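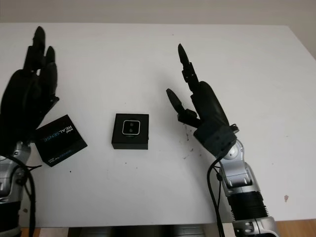
Both Dekero hands over the bench, depth camera on its box between them.

Dekero hand kit: wrist cables and depth camera placement
Posted by Kha Mạch in Hands and Grippers, October

I am reviewing the Dekero two-hand kit from Tapsell before our lab commits to a second set. Price was 1,399 per hand, arms not included. Finger motion is fine. Two things bother me. The cables come out beside the wrist with a lot of slack and I expect them to snag when the forearm rolls. Also, the kit has no camera mount and the manual only says "fixed overhead or equivalent." I have a RealSense to use with it. Where are people putting theirs, and does the Lurkero driver handle the camera and both hands on one machine?

Yesenia Tlapale
Cables first. Leave enough slack for full wrist roll and no more, then tie down at the forearm, never at the hand housing. Run the roll joint end to end at low speed with the power limit on and watch the loop. Ours has passed 2,000 open-close cycles tied that way with no faults logged.
Camera: I would not leave it on the table for anything except a bench check of the stream. The fingers block its view as soon as both hands close on a part. We use a short post behind the work area, tilted down, and recalibrate whenever the post gets bumped. Lurkero runs all three devices on one machine, but put the camera on its own USB controller. Sharing a hub with the hands gave us dropped depth frames.

flatwasher_tom
we have the Floletti hands not Dekero but same cable problem. spiral wrap helped. tapsell support answered me in 3 days fwiw

Kha Mạch
Thanks both. Separate controller it is. I will try the forearm tie and post the roll test numbers under this thread.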